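Hard Water and the Household Wash

The water that reaches homes in Drirville passes through limestone before it arrives at the treatment plant, and it carries dissolved calcium and magnesium with it. Neither mineral is removed at the plant. Both react with soap to form an insoluble curd, and that curd stays in cloth after the rinse cycle. 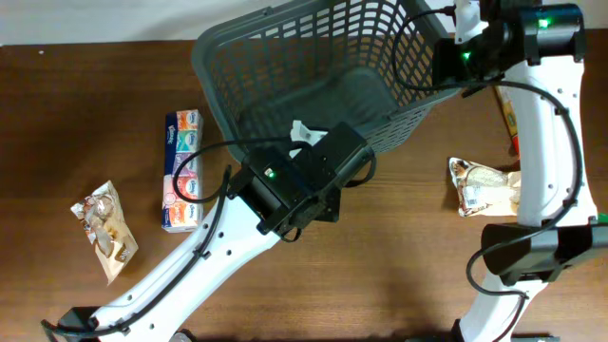
Modern detergents rely on synthetic surfactants, which tolerate calcium better than soap does. They still lose cleaning power as hardness rises. Manufacturers add builders to compensate, usually zeolites, citrates or sodium carbonate. A builder ties up the calcium before the surfactant meets it. Sodium carbonate does this by precipitation, and the precipitate can settle on fabric and heating elements — a common source of gray towels.

Kamran Amini repairs washing machines in the Abubakar district. In June he logged 84 service calls, and 73 of them involved scale on the heater or in the inlet valve.
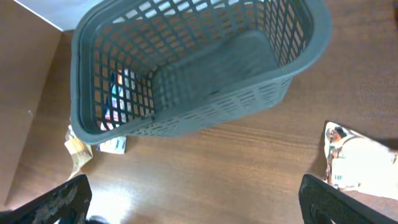

Home and Utilities Desk

Scale is a poor conductor of heat. A coated element must run longer to bring the drum to temperature, and its own surface runs hotter in the meantime. Most of the failed elements Amini removes have split along the sheath at the point where the deposit is thickest.

Dosing is the simplest correction. Detergent packages list separate amounts for soft, medium and hard water, and many households use the first figure they see. 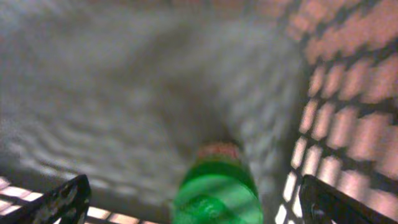 Ion-exchange softeners treat the whole supply. Resin beads hold sodium and release it in exchange for calcium, then are flushed with brine on a schedule. Jamshid Shirazi, who installs the Droleck and Emik units locally, sets regeneration by metered volume. His own softener regenerates every 2398 liters. Timer-based units regenerate whether or not the resin is spent and use more salt over a year.

Citric acid will dissolve existing scale. Run it through an empty drum on a warm cycle, then follow with 2 plain rinses. It should not be mixed with chlorine bleach.

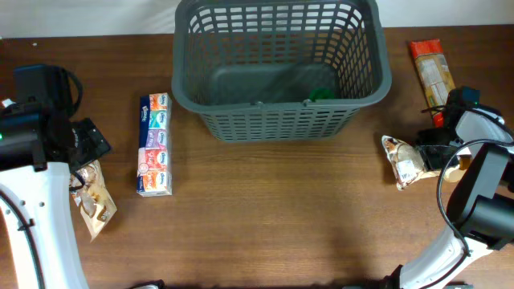 Gray basket and pocket tissues on a wooden tabletop.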